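# About Pullcombe

Pullcombe writes perception and planning software for robots that handle small, loose and irregular objects. We do not build arms, hands or vehicles. Our customers already have those, and they come to us for the layer between the camera driver and the joint controller.

The company was started by Stefaniia Levchenko and now employs 26 people in 2 offices. Most of us write C++ and Python. A smaller group maintains the annotation tools and the test bench.

## What we make

**Kanano** is the perception stack. It takes color and depth streams and returns object instances with a pose estimate and a confidence value. It was designed for clutter: piles, spills, and items partly hidden under other items. When it cannot separate two touching objects it reports them as a group, and the planner is expected to deal with that.

**Ostapchuk** is the planner. It accepts groups as well as single objects, so a sweep or a scoop can be chosen where picking one at a time would be slow. Plans are recomputed at a fixed rate – the default budget is 300 ms – and an old plan stays valid until the new one passes its collision check.

**Flellari** is our internal tooling, released to customers on request. It covers log replay, time alignment between sensors, and side-by-side comparison of software versions on the same recording. Seven of our engineers work on it full time.

## How we work

Each task is first broken down from head-level views of human hands. Annotators mark contact, occlusion and the boundary of each group, and the labels are reviewed before they enter the training set. Textured floors get separate treatment in the reports, as brown items on a mottled carpet produce a different error pattern from the same items on a plain bench.

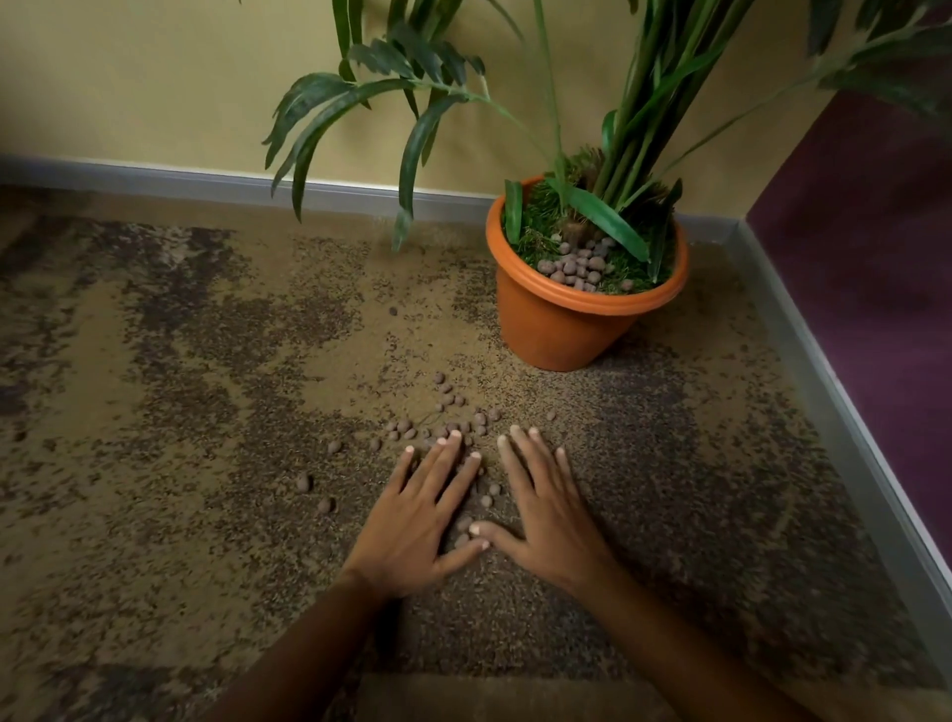 *Gathering task: clay pebbles on speckled carpet, both hands palm-down at the pile.*

Regression results are published to customers with every release, including the cases that got worse. Known limits are listed by surface type and object size. Support requests go to the engineer who owns the module.

## Working with us

New integrations usually begin with a recorded data set from the customer's own site. We replay it through Kanano and return a written report before any contract for Ostapchuk is discussed. The next intake for integration projects opens in November.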